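Print this page | E-mail this page
Reading time: 7 minutes

Student Project Report: A Task Sequencer with Recovery for Two-Arm Egg Placement
Flalley Robotics Laboratory, Department of Computer Engineering
Submitted by the Shahbazi project group
7/9/24

The project concerned the software that decides which arm of a two-arm workstation should act, on which egg, and what the station should do when a placement fails.
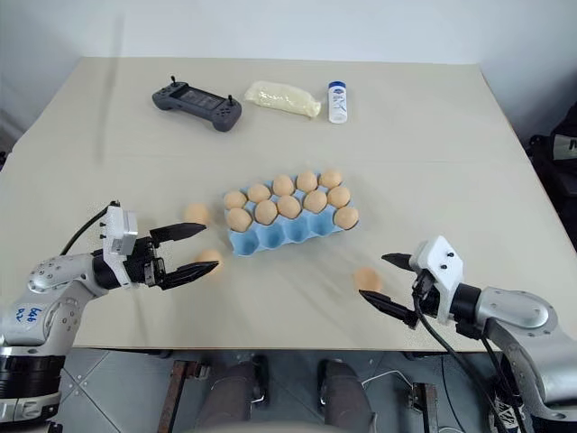

1. Purpose of the Project

The laboratory's two-arm station has for several terms been run by fixed scripts. Each script lists joint targets in order, and the operator places the objects at marked positions before starting. This approach is adequate for demonstrations but cannot be used when objects are set down freely. The project group was asked to replace the scripts with a sequencer that reads the current state of the table, forms a short plan, carries out one step, and reads the table again before continuing.

Eggs and a molded carton were selected as the working material. An egg rolls when touched off center, which means that a plan made at the start of a run may be wrong a moment later. The carton provides a set of closely spaced goals, several of which may already be occupied. Together these conditions test the sequencer more severely than blocks or cups would have done.

The work covered four areas: the perception interface, the assignment of eggs to arms, the execution layer, and the tools used to review runs. Mechanical design was outside the scope, and the grippers were used as supplied to the group.

2. Starting Point

The group inherited a code base named Drurnwood, which contains the motion drivers for both arms and a basic collision check. Drurnwood handles one arm at a time. When both arms were commanded together, it treated the idle arm as a fixed obstacle and did not account for its later movement. The group kept the drivers and the collision check and wrote a new layer above them.

The object detector was also inherited. It returns a class name, a position on the table plane, and a confidence score for each object. It had been trained by an earlier group and was not retrained during this project. Its faults are discussed in Section 6, as they determined much of the later design.

3. Perception Interface

Raw detections were not passed directly to the planner. The first weeks of work showed that a single egg could appear and disappear between readings, particularly when a gripper finger stood between it and the head camera. A planner that trusted each reading would abandon a sound plan for no good reason.

The group therefore introduced a table record. Each object in the record has an identity that persists between readings. A new detection is matched to the nearest existing object of the same class, provided that the distance is within a set limit. An object that is no longer detected is kept in the record and marked as hidden if an arm is near its last position. If no arm is near, the object is removed after several missed readings.

The carton required separate treatment. An egg in the carton and an egg on the table look much the same to the detector, yet they mean different things to the planner. The interface first estimates the outline and rotation of the carton and then lays a grid of cups over it. Any egg whose center falls inside the outline is assigned to the nearest cup. All other eggs are listed as loose.

Objects of other classes are listed as obstacles and given a safety margin. The planner may not place an egg within this margin or route a gripper through it. A number of ordinary items were left toward the back of the table in many of the runs so that this rule would be exercised.

4. Assignment and Planning

The planner receives the list of loose eggs and the list of open cups. It must choose a pair, choose an arm, and decide whether the other arm may move at the same time.

The first version always assigned an egg to the nearer arm. This rule was simple but produced frequent waiting, as two eggs on the same side were both given to one arm while the other stood idle. The second version scored every permitted combination of egg, cup, and arm. The score combined travel distance, the clearance of the gripper above neighboring eggs, and a penalty for entering the shared zone over the carton.

Clearance proved to be the most important term. When the fingers open to release an egg in a middle cup, they may press on the eggs on either side. The planner was changed to prefer cups that leave free space along the opening direction of the fingers. If no such cup is available, the wrist is turned to line up with the rotation of the carton, and the fingers are opened only as far as release requires.

The shared zone is governed by a lock. An arm must hold the lock before its gripper passes over the carton and must release it on leaving. The other arm may continue to approach or grasp a loose egg during this time. A limit was set on how long the lock may be held, after which the holding arm rises to a safe height and withdraws.

Only the first step of each plan is carried out. The table record is then updated and a fresh plan is made. The planning time was short enough that this did not noticeably delay the arms.

5. Execution and Recovery

Each placement is divided into approach, grasp, lift, transfer, lower, release, and withdraw. Every stage has an entry condition, an exit condition, and a named recovery action. The earlier scripts had none of these, and an operator was expected to stop the station by hand.

Grasping is checked by finger position. If the fingers close beyond the width expected for an egg, the grasp is taken to have missed, and the arm opens, rises, and requests a new reading. If the fingers stop too early, the software assumes that one finger has landed on top of the egg. In this case the arm opens before rising. An early draft performed these two actions in the reverse order and was corrected after a review of the logs.

A second check is made after lifting. The arm pauses at a fixed height and the table record is read. If the egg is still listed at its original position, the lift is treated as failed even where the finger reading appears correct.

Recovery is limited to three attempts for any one egg. After the third, the egg is set aside in the record and the planner continues with the remainder. The operator is notified at the end of the run. This limit was added following a run in which the left arm pursued one egg in small steps toward the edge of its reach.

6. Results

The complete system was tested in June. A total of 317 placements were attempted over 32 runs. The group regards the number of runs as sufficient to compare types of failure, but not to make a general claim about reliability.

Failures fell into a small number of types. The most frequent was an incorrect cup assignment, in which the estimated grid was shifted by part of a cup and the egg was lowered onto a divider. Second was the rolling of an egg during approach, usually after contact with the outer side of a finger. Lock conflicts, which had been the main concern at the design stage, were rare and always ended in a safe withdrawal.

The grid error was traced to the detector. When most cups were full, little of the carton remained visible, and the outline was estimated poorly. The group reduced the fault by averaging the outline over 20 readings before each run and holding it fixed until a gripper entered the shared zone. This remedy fails if the carton is pushed during a run, and the software can detect only large shifts.

7. Review Tools

A run viewer named Zetovcombe was written to support the work. It displays the table record, the active plan, and the stage of each arm on one timeline, and allows the user to step forward or back through a run. The viewer retains the last 100 runs and deletes older ones unless they have been marked for keeping.

The viewer was begun late, and the group considers this a scheduling error. Earlier faults had been examined by reading text logs from two arms side by side, which was slow and led to at least one mistaken diagnosis. Groups continuing the work are advised to record every replanning decision together with the scores of the rejected options.

8. Remaining Work

The following items were not completed:

- The carton outline should be corrected during a run whenever both arms are clear of it.
- The obstacle margin is the same for all objects and is larger than necessary for small ones.
- An egg hidden beneath a gripper housing for a long period is sometimes given a second identity when it reappears.
- The planner does not consider handing an egg from one arm to the other.
- The recovery limit is counted per egg and should also be counted per cup.

The source code, configuration files, and marked runs have been deposited with the laboratory. The configuration for the June tests is stored separately and should not be edited. New settings should be saved under a new name and entered in the station log before either arm is enabled.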